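Ciltau Learning Portal: Progress Report to the Shirima Fund
Submitted by Beatrice Kariuki, project lead
21 May 2025

Summary

The move of our course pages from the old site to the Ciltau editor is mostly complete. Instructors can now build and publish their own pages without sending files to the web office. The written guide is in its second draft. Two items are behind schedule: the image library and the export to PDF. Both are explained below, along with what we plan to do about them. We are not asking for additional money in this report.

Pages moved

Of the 17 course areas listed in the grant agreement, 14 are live on the new site. The remaining three are Bookkeeping, Welding Safety, and the evening Spanish course. Bookkeeping is waiting on the instructor, who wants to rewrite the unit on payroll before it goes up. We agreed to this because the old unit used forms that have been replaced. Welding Safety has long tables that do not fit the new page width. Ramil Galang has split the first of them into smaller tables and the instructor is checking that nothing was lost. Spanish has audio clips in a format the editor does not accept. Converting them is simple but slow, and it is being done in between other work.

Old pages stay online in read-only form until the instructor for that area signs off on the new ones. Links from the old pages now forward to the new pages wherever a new page exists. We found a number of links in the printed student handbook that pointed to addresses we had planned to drop. Those addresses have been kept and forwarded as well.

The editor

The version of the editor we are using was set up by Flavgate under the service contract described in our first report. It has a text block, a heading block, an image block, and a block for attached files. Instructors asked for a quiz block early on. We looked at it and decided to leave it out of this grant period. Quizzes are still given through Hirnance, and a link block opens the right quiz in a new tab. Students have had no trouble with that arrangement apart from having to sign in a second time.

The most common support request has been about saving. The old site saved a page as soon as you left a field. The new one keeps a draft and does not show it to students until Publish is pressed. Several instructors made changes, closed the window, and then wondered why students could not see them. Flavgate has changed the draft notice from gray to yellow and moved it to the top of the page. Requests of this kind have dropped since the change, though we have not had it in place long enough to say more than that.

The second most common request was about headings. People were making text large and bold by hand in place of using the heading block. It looks the same to most readers, but the table of contents is built from heading blocks, so those sections went missing from it. Screen readers skip over them too. Ramil went through the live pages and corrected what he found. The guide now covers this in its first chapter instead of its fourth.

Training

Esther Mollel has run the training sessions. The original plan was one long session per department. After trying this with the business department she changed to two shorter sessions, with a page for each person to build in between. In the first session people open an account, make a page, add a heading and two paragraphs, and publish it. In the second they bring a real unit from their own course and work on that. Attendance at the second session has been lower than at the first. Those who missed it have been offered a phone call, and most have taken it.

Part-time instructors have been hard to reach. Many of them teach in the evening and hold other jobs during the day. Esther has put together a short set of written steps that can be followed alone, and the front office hands it out with the class lists. We would like to hear from the Fund whether other grantees have found something that works better.

The guide

The first draft of the guide was written by Parvaneh Salehi and tested with instructors who had not seen the editor before. She sat with each of them while they followed it and wrote down the places where they stopped. The main findings were:

Steps that held more than one action were often half done.
Button names in the guide did not always match the names on the screen, because Flavgate had changed some labels after the draft was written.
The section on uploading files did not say what the size limit was.
People looked for an index and there was none.

The second draft deals with the first three. The index will be made last, when the page numbers are settled. Parvaneh now receives a note from Flavgate before any label is changed.

Items behind schedule

Image library. The plan was to gather all course images in one place with a short text description for each. The old site held over 2 thousand image files, many of them copies of the same picture at different sizes. Sorting out the copies has taken longer than we allowed for. Edgars Juška has written a small tool that groups likely copies so that a person can pick which to keep. Writing the descriptions has to be done by hand, and the instructors are the right people to do it. We now expect the library to cover the live course areas by the end of the grant period and the remaining three shortly after.

PDF export. Students without a steady connection at home asked for pages they could save and print. The export works for pages made up of text and headings. On pages with tables it sometimes drops the last column. Flavgate has been able to reproduce the problem and is working on it. Until it is fixed, the export button is hidden on pages that contain a table, and the library desk will print those pages on request.

Spending

Spending is in line with the budget except for training, which is slightly under because the sessions were held in our own rooms. We would like to move the difference to the audio and image work and will send the usual form. No equipment was bought in this period.

Next steps

Finish the three remaining course areas. Complete the guide and send a printed copy to each department office. Get the table fix from Flavgate, test it on the Welding Safety pages first, and then turn the export button back on everywhere. Esther will hold one more pair of training sessions for new instructors.

Questions about this report can be sent to Beatrice Kariuki at the program office. Questions about the editor itself should go to Ramil Galang.

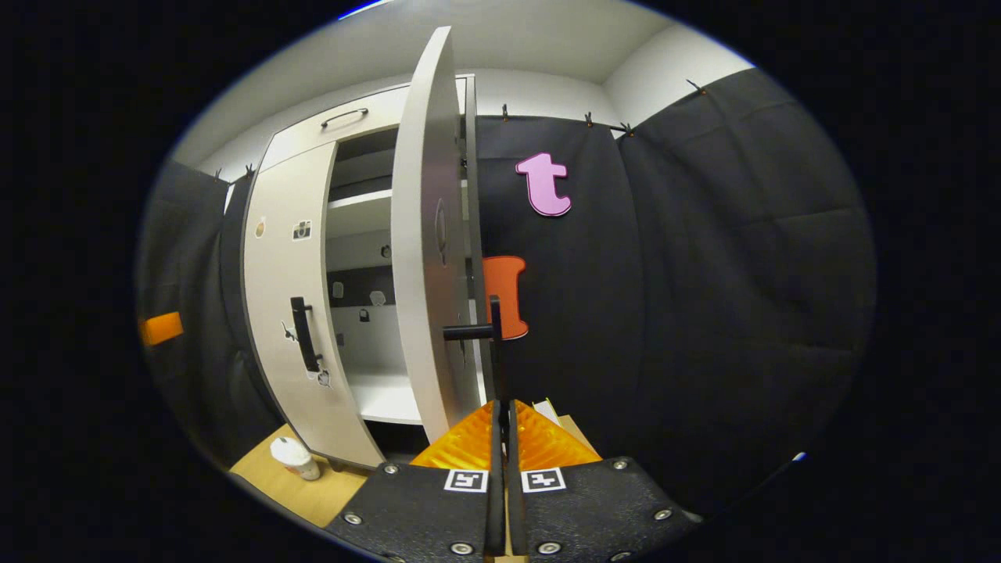

The financial statement and the list of live course areas are attached separately, in the same layout as last time. Parvaneh can send the second draft of the guide to anyone at the Fund who would like to read it before it is printed.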